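Chapter 4
Salt, Sour, Sweet, Bitter: Learning to Season

What you will learn in this chapter
Why salt changes more than saltiness
When to add acid, and how much
How fat and heat carry flavor
How to taste a dish the way a cook does
How to rescue food that has gone too far in one direction

Words to know
acid, aroma, balance, brine, finish, palate, reduce, season, umami

A pot of lentils at Clilldale

On a cold morning in the teaching kitchen at Clilldale, Songül Karakaya set two bowls of lentil soup in front of her first-year class. The bowls came from the same pot. They had the same lentils, the same onions, the same carrots cooked down until they fell apart. She asked everyone to taste the first bowl and write down one word.

The words were pretty grim. "Flat." "Muddy." "Beige." One student, Ataberk Dursun, wrote "wet," and he has never lived it down.

Then they tasted the second bowl, and the room got loud! People wanted to know what spices had gone in. Cumin? Stock? Some kind of smoked pepper? Karakaya let them guess for a while and then told them: a pinch more salt and a squeeze of lemon, stirred in just before serving. The second bowl had taken her less than a minute.

If you have ever followed a recipe to the letter and still ended up with something dull, you know the first bowl. This chapter is about getting from the first bowl to the second. It is my favorite chapter in the book, and I hope you'll read it with a spoon in your hand, because you can't learn seasoning by reading alone (I've tried). You have to taste, change one thing, and taste again.

4.1 What we mean by "season"

In everyday talk, to season food means to put salt and pepper on it. Cooks use the word more broadly. To season is to adjust a dish until its flavors are in balance. Salt does a lot of that work, but so do lemon juice, vinegar, sugar, butter, chili, a spoonful of yogurt, or a handful of chopped herbs.

Balance doesn't mean that every taste is equally strong. A lemon tart should be sour, and a dark chocolate cake should have some bitterness in it. A dish is in balance when no taste is so strong that you stop noticing the others, and no taste is so weak that you miss it.

Your tongue picks up five basic tastes: salty, sour, sweet, bitter, and umami, the deep savory taste of mushrooms, aged cheese, and soy sauce. Everything else you think of as flavor, the strawberry part of a strawberry or the basil part of basil, reaches you mostly through your nose. Try this before you go on. Pinch your nose shut and chew a jelly bean. You'll get sweet, maybe a bit of sour. Now let go. There's the cherry! That sudden rush is aroma, and a good cook is always working with taste and aroma together.

4.2 Salt comes first

Salt makes food taste salty, of course, but long before you reach that point it is doing something more interesting. A small amount of salt turns down bitterness. When bitterness drops, sweetness and aroma come forward. A pinch of salt on a slice of grapefruit makes the fruit taste sweeter, and a pinch in hot cocoa makes the chocolate seem deeper. The salt itself goes by unnoticed.

Timing matters as much as amount. Salt needs time to travel. If you salt a chicken the night before, the salt moves into the meat and seasons it all the way through, and the meat holds on to more of its juice. If you salt the same chicken at the table, you get salty skin over bland meat. Beans, potatoes, and pasta work the same way. They take in water as they cook, so the water should be seasoned from the start.

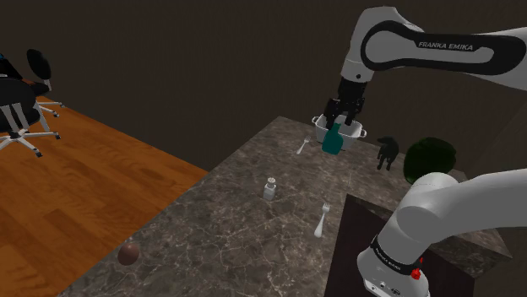
Tender vegetables are another story. Salt pulls water out of them, and that can help you or hurt you. Sliced cucumbers salted ahead of time give up their liquid and stay crisp in a salad. Mushrooms salted too early in a crowded pan will sit in their own juice and steam when you wanted them brown. Let them take on some color first, then salt.

Which salt should you use? Any you like, but pick one and stick with it while you're learning. Fine table salt packs tightly into a spoon, while coarse, flaky salts leave a lot of air between the grains. A teaspoon of one can be far saltier than a teaspoon of the other. Once your fingers know what a pinch of your own salt does to a pot of soup, you'll season faster and better than any measuring spoon can.

4.3 Acid wakes things up

Go back to the lentils. Salt alone would have made them better, but lemon is what made people sit up. Acid gives food brightness. It makes your mouth water, quite literally, and it cuts through richness so that the tenth bite is as good as the first.

Think how often people reach for acid without calling it that. Vinegar on fries, lime on tacos, pickles in a sandwich, tomato on a burger, sour cream on chili. Every one of those pairings sets something sharp against something rich or starchy.

Cooks add acid at two points. Cooking acids, such as wine or canned tomatoes, go in early and mellow as they simmer. Finishing acids, such as fresh lemon or lime juice, go in at the very end, since their fresh aroma fades quickly with heat. Many dishes use both. A tomato sauce may already be fairly sour and still come alive with a few drops of red wine vinegar stirred in off the stove.

Add acid slowly. You can always squeeze in more, and a soup with too much vinegar is hard to fix.

4.4 The other three

Sweetness rounds off sharp edges. A little sugar in a tomato sauce or a salad dressing shouldn't make it taste sweet; it should make the sourness easier to enjoy. Honey, grated carrot, and slowly cooked onions can all do the job.

Bitterness gives a dish some backbone. Charred edges, dark greens, coffee, walnuts, and orange peel all bring it. New cooks tend to be afraid of bitterness, and I'd like to talk you out of that. A salad of bitter leaves with a salty cheese and a sweet pear is one of the great plates of food, and it wouldn't work at all with mild lettuce.

Umami makes food taste full and satisfying. If a vegetable soup seems thin even after you've salted it, try a spoonful of tomato paste fried in oil, a dash of soy sauce, or the rind of a hard cheese dropped in to simmer. Remember that soy sauce and cheese bring salt along with them. Taste before you add more.

4.5 Tasting like a cook

Şükran Kaplan ran the lunch counter at Gezer for years, and she kept a jar of clean spoons next to the stove. She tasted every pot when she started it, again halfway through, and again right before it went out. A new helper once asked her why she bothered, when she'd made the same bean stew hundreds of times. "The beans don't know that," she said. "They're different beans."

She was right! Tomatoes in July are a different food from tomatoes in winter. One lemon is sour enough to make your eyes water and the next is nearly sweet. A recipe can tell you where to begin, but only tasting tells you where you are.

When you taste, ask yourself these questions in order:

Is there enough salt? If the flavors seem far away or blurry, probably not.
Is it heavy or sleepy? Try acid.
Is it harsh or too sharp? Try a little sweetness or fat.
Is it thin? Try umami, or let it reduce for a few more minutes.
Does it smell good? Fresh herbs, citrus zest, or a grind of pepper may finish it.

Change one thing at a time. If you aren't sure about a change, spoon a bit of the dish into a cup and test it there first. Let hot food cool for a moment before you taste, both to spare your tongue and because you'll notice more. Use a clean spoon each time. And keep in mind that a pot left to simmer loses water while its salt stays behind, so a soup that's perfect at noon may be too salty by one o'clock.

Kitchen Lab 4A: The five-cup test

You will need a large pot of plain, unsalted vegetable broth, five cups, salt, lemon juice, sugar, soy sauce, and a notebook. Work with a partner.

Pour 600 milliliters of warm broth and divide it evenly among the cups. Leave the first cup plain. Put a pinch of salt in the second, the same pinch of salt plus a few drops of lemon in the third, salt and a pinch of sugar in the fourth, and a few drops of soy sauce in the fifth. Stir well. Taste the plain cup first, then the others in any order, with a sip of water in between. Write down a word or two for each one before you compare notes.

Now pick the cup you liked least and try to make it the best of the five. You may use anything on the table. Record every change, even the ones that made it worse.

Think and discuss

Ataberk's word for the first bowl of lentils was "wet." What do you think he was noticing?
Name a dish from your own home that is usually served with something sour. How would it taste without it?
Your partner says a stew needs more salt and you think it needs acid. How could you find out without risking the whole pot?

Section 4.6, on fat and heat, begins on page 116. Bring your notes from the five-cup test, as you'll need them for Kitchen Lab 4B.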